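Skedo Open Day

The Skedo Open Day is a public demonstration of table-top robot arms held once a year in the town of Plollosia. It is run by Skedo, a small workshop that builds and programs two-armed robot stations for handling household goods. The event takes its name from the workshop and is usually called "the Skedo day" by people in the town. Entry is free.

The open day began as a single afternoon for the families of staff and grew into a full-day programme with talks, timed demonstrations and a question session. The best attended edition, held on December 6, 2019, drew 2,000 visitors.

Background

Skedo was set up by Gerardo Leone and Adhiambo Odera, who had both worked on packing lines before turning to smaller machines. Leone had been a maintenance fitter and Odera a controls engineer. Their first station was built in a rented unit on Hodžić Road, a former printworks at the northern end of Plollosia, and the workshop has stayed in the same building.

The workshop does not sell robots to the public. Most of its income comes from contract work for the packaging firm Cinulmont, which asked it to study how robot arms cope with soft, woven or rounded goods. Goods of this kind are harder to handle than boxes. A woven side gives under pressure, a rim can be gripped in many places, and a ball will roll away if a finger meets it off centre. The contract with Cinulmont allowed the workshop to show the work to visitors, provided that customer goods were kept out of view.

The idea of opening the building came from Shiuli Begum, who joined as office manager and dealt with letters from local schools asking for visits. There were too many requests to answer one at a time. Begum proposed putting all of them on one day, and the first open day followed in June of the next year. It was moved to December after two editions, when the summer heat in the old printworks proved too much for visitors standing close together.

Programme

The doors open in the morning and the first demonstration is given soon afterwards. Demonstrations are then repeated through the day, with a break at midday. Visitors are let into the demonstration room in groups of 50, each group staying for one full run and a short talk. A second room holds posters, spare parts that may be handled, and a screen showing what the robots' own cameras see.

The talks are given by the people who do the work. In 2019 the main talk was given by Afroza Pathirana, who writes the control software, and dealt with how a pair of arms shares a task. Laiba Mohmand spoke on grippers, covering finger shapes, surface materials and wear. Both talks were kept short and were given three times so that later groups would not miss them.

A question session closes the day. Questions are written on cards and put in a box by the door. The 2019 session received 737 cards, far more than could be read out, and the workshop later printed a booklet answering the most common ones. Many asked what the robots cost, whether they could fold clothes, and what happens when the power fails. The booklet was sent to every school that had taken part.

Demonstration station

The station used for public runs is of the same general type as those used for contract work. Two arms face each other across a white table, each ending in a gripper with two fingers. Cameras are placed both at the side of the table and on the arms. The fixed view shows the whole layout, while the views from the arms show the goods at very short range and often include the tip of a finger.

The table is kept plain so that objects stand out against it. Lighting is set before the doors open and left alone for the rest of the day, as a change in shadows can affect how well an object is picked out by the software. Visitors stand behind a rail, and one member of staff remains beside the stop button during every run.

Objects are chosen by the workshop from ordinary household things. A wicker basket and a ball have been used in several editions. The basket tests how the grippers deal with an uneven rim and a surface full of gaps, and the ball tests placing a finger close to an object without knocking it. Other objects have included wooden spoons, cloth napkins and a tin mug. Suggestions from visitors are taken on the cards, and the tin mug was one of these.

Method of control

Two methods are shown. In the first, an operator guides both arms by hand using a pair of smaller control arms out of the visitors' reach. The movements are recorded along with the camera views. In the second, the arms move under software that has been trained on such recordings. Pathirana's talk in 2019 explained that a task is recorded many times with the objects in different places, as software trained on a single layout tends to fail when anything is moved.

Runs of the second kind are not always successful, and the workshop does not stop the programme when one goes wrong. The member of staff presenting the run says what has happened, the objects are put back, and the run is started again. Mohmand has described this as the most useful part of the day for school groups, who otherwise see robots mainly in edited films.

Visitors

Schools make up the largest part of the morning audience. Afternoon visitors are mostly families and people who work in nearby trades, among them packers and machine repairers. A quiet hour was added in the third year, with smaller groups and no microphone, and has been kept since. The building has step-free access from the yard side only, and signs are put up along Hodžić Road to direct people to it.

Numbers were limited for the first time after the 2019 edition, when the queue reached the road and some people waited through two runs. Tickets remain free but are now given out for a set time. School groups are asked to book through the office.

Reception

Local coverage has generally been favourable. The town newsletter praised the 2019 talks for their clear language and said that the screen in the second room was as popular as the robots. It was less pleased with the queue and with the lack of seats. Benches were put in the following year.

Some visitors have said that the demonstrations are slow. Odera replied to this in the booklet, writing that public runs are carried out at reduced speed for safety and that slow movement also makes it easier to follow what each arm is doing. A few cards each year raise the question of jobs in packing. The workshop gives time to this in the question session, and Leone, who answers it, usually draws on his own years as a fitter.

Views of the station

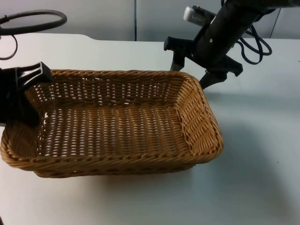
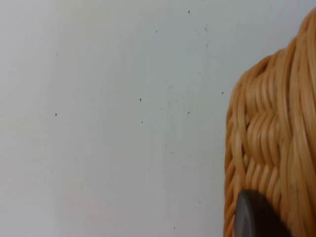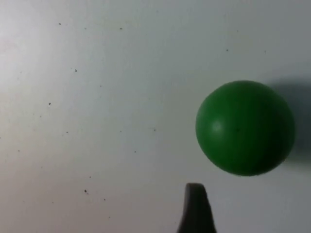

The two-armed station with the wicker basket (first picture), and close views from cameras on the arms: the basket weave with a fingertip (second) and the green ball (third).

Related events

A smaller event, the Skedo Evening, is held for adults who wish to try the control arms themselves. Places are few and are drawn by lot. Those taking part are given a short lesson by Mohmand and then guide the arms through a simple task of their own choice. Cinulmont holds a trade day at its own site, at which Skedo has given talks but has not shown a working station.

See also

Cinulmont
Hodžić Road printworks
Plollosia, industry and trades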